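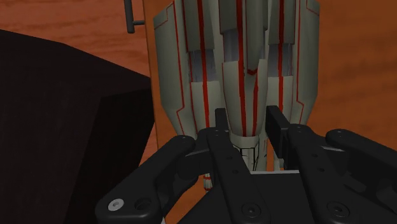 Right, I've been promising this thread for ages. How I finally learned to sleep on night trains, having been the person who sits bolt upright till dawn for most of my adult life. It's a long one, get a brew.

Background first. My sister moved to Prorstead, which has no airport and one decent train a day, and that train leaves at 23:40 and gets in just before seven. I've done it 27 times now. The first dozen or so I arrived looking like a boiled sheet.

My mistake for years was going for the top bunk. Everyone tells you the top is quieter! It isn't, you've got the air vent blowing in your ear and the ceiling light that somebody always switches on at Flatero to look for their shoes. Middle bunk, every time, if they've got one.

If you're in a seat instead of a bunk, go for the middle of the carriage. The doors at each end hiss open whenever anyone goes for a wee, and on a full train that's all night long.

Food. I used to turn up starving and eat a cheese pasty at midnight, then lie there regretting it. Now I have my proper tea at six and take a banana and some oatcakes. The trolley still does a very good hot chocolate and I'm not giving that up for anyone.

Earplugs: the squashy foam ones, and roll them properly before they go in. I did it wrong for years. You roll it thin, pull the top of your ear up with the other hand, pop it in and hold it there while it swells. My cousin Chaimae Ouali showed me this on a platform while I was mid-moan about a snorer, and I could have cried.

(She also wears a woolly hat pulled down over her eyes in place of a mask. I've tried it. Very warm. Slightly bank robber.)

Blankets. The ones on the train are fine but short, so you get shoulders or feet. I take a big cotton scarf for whichever end loses. It's also good rolled up behind your neck, and for hiding under when the person opposite wants to chat about their knee operation at 1am.

The Pisano stop. If you know, you know. We sit there for ages while they join the other half of the train on, and there's an almighty clunk. It used to wake me every single time and then I'd be cross until morning. What helped was staying up for it! I read until the clunk, then lights off. I sleep far better after that than I ever did trying to get off before it.

Somebody asked about phones. Mine goes in my shoe, face down, alarm set for 5 past six. If it's in my hand I'll be looking up where we are every ten minutes, and the answer is always "in a field".

Cost, as a few of you wanted to know. I paid 240 for a return in a shared compartment in June, which made my eyes water. Book early and it can come down to 100 if you're not fussy about the date. A private cabin is lovely but I've only done it the once, for my birthday, and I was so excited I barely slept anyway.

Oh, and bring slippers. Or thick socks you don't love. The corridor floor at four in the morning is not somewhere you want to be in bare feet, and by then you won't have the patience for laces.

One thing I still can't crack is the last hour. They bring the breakfast round early, the blinds go up, and I'm left holding a bread roll with my eyes shut. If anyone has a trick for that I'm all ears.

Edit, as several people have asked: yes, the bakery opposite Prorstead station is still Pakzad, and yes, it's open when the train gets in. Get the almond one. They warm it up for you if you look tired enough, and I always do.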